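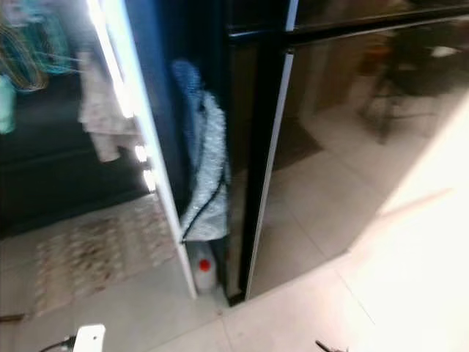
A towel hanging beside an open black door panel.

PRESS RELEASE
14 Mar 2021

Trimstead retreat house to reopen in May with 7 guest rooms

Plinmont: Trimstead, a residential retreat house outside Plinmont, will reopen to guests in May after a winter closure. Bookings are now open for short retreats, day visits and self-catering stays.

The house has 7 guest rooms, all on the first two floors. Residential retreats run for 6 nights and include breakfast, a cooked lunch and a light supper. Meals are vegetarian. Guests with food allergies should say so when they book, so that the kitchen can plan ahead.

Daily sessions include morning yoga, guided walks and quiet time in the library. Massage and reflexology can be added to any stay and are booked by the hour. The therapy program is run by Melteo, a wellness practice based in Plinmont. Melteo therapists will be at the house on every retreat day.

Self-catering guests stay in the Rivas cottage, next to the orchard. The cottage has its own kitchen and entrance. Guests there may join the yoga sessions at no extra charge, but meals in the main house must be reserved the day before.

Trimstead stands on 74 acres of woodland and pasture. The marked trail to the ridge climbs 361 feet and is steep near the top. A shorter, level path follows the creek and starts at the parking area.

Towels and bed linen are provided. Guests should bring walking shoes, a rain jacket and a yoga mat if they have one. Pets cannot stay in the main house.

Deposits for stays canceled during the winter closure can be moved to a new date. Rates and open dates are available from the Trimstead booking office.

Media contact: Trimstead press desk, Plinmont

###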